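Skullholm Pattern Names

README, version 11

A word list of names for printed repeat patterns on wallpaper and furnishing fabric. It was compiled by Paloma Fitzsimmons from trade catalogs and is maintained by Pejman Dehghan.

Contents

patterns.csv - 519 rows, one per pattern name
motifs.csv - controlled terms for flowers, leaves and geometric figures
sources.txt - catalog titles and page references

Fields

name: as printed, original capitalization kept
motif: one or more terms from motifs.csv, separated by semicolons
ground: background color in plain words
repeat: vertical repeat in inches, blank if the catalog gives none

Encoding is UTF-8. Names longer than 30 characters are not truncated. Duplicate names from different makers are kept as separate rows and told apart by the source field.

Known problems

The Zamora catalogs use "trellis" and "lattice" for the same figure. Both are mapped to lattice. Rows from Dranbridge have no ground color before the July update.

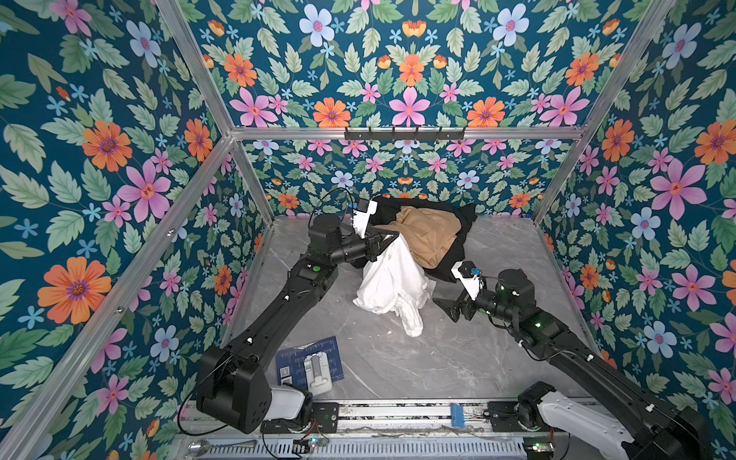
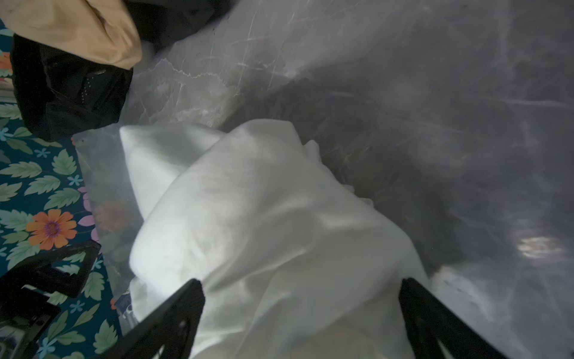 Ground is recorded before motif, and only the color behind the figures counts. Small filler flowers do not change it. A paper with orange, pink and pale blue flowers over deep teal, like the one on the walls in the first picture, is entered as ground "teal", motif "flower; leaf". Plain cloth has no motif and is out of scope. Corrections should quote the row name and the source page.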